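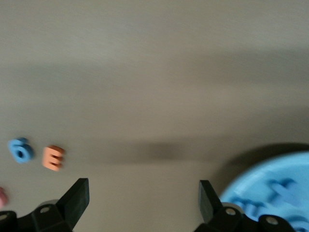 Why does my pick policy hesitate over blurred wrist frames when the same checkpoint is fine on slow approaches?

Most likely the training set has very few frames recorded at speed, so the encoder is out of its range during fast moves. Check the blur distribution before touching the policy.

tessel_k
Posted February 2024
Background to the question. Task is sorting foam letters and numerals into a plate. Stack is Jitari for control, Mridha for the policy server. Wrist view only. On fast transits the predicted action chunks disagree with each other and the arm dithers above the table. Cap the joint speed and it goes away. Exposure is on auto.

oddparity
Auto exposure is your first problem. On a grey table it will pick a long shutter. Fix it at 2 ms, raise the gain, accept the noise. Noise is easy to augment for, smear isn't.

tessel_k
Tried 2 ms. Dithering is reduced but still there. The light blue pieces on the light blue plate also got worse, there is hardly any edge left once the gain goes up.

brackenfold
I disagree that this is a camera problem. What is your chunk overlap? If Mridha takes 120 ms to answer and you blend the new chunk in from index zero, you are executing stale actions. At low speed the error is small enough to miss. At high speed it looks exactly like what you describe.

oddparity
That wouldn't explain why a shorter shutter helped.

brackenfold
It would if he changed the frame rate along with it. Most drivers tie the two together.

tessel_k
Frame rate did change, yes. I hadn't logged it.

brackenfold
Then the test says nothing either way. Stamp the frame at capture, drop the elapsed steps from the front of the chunk, run again with the old exposure.

nine_volt_sheep
We had this on the Landinton cell. Both causes were present. Also check the shadow under the gripper, ours was being segmented as an object whenever the contrast dropped.

tessel_k
Result with capture stamps and trimmed chunks, auto exposure back on: 129 attempts, no dithering in transit. Missed grasps on blue pieces unchanged.

oddparity
The misses are perception, then. I'd still fix the shutter.

brackenfold
Fine by me, as a separate change. Jolis has a replay tool that will run 500 logged frames through both settings offline.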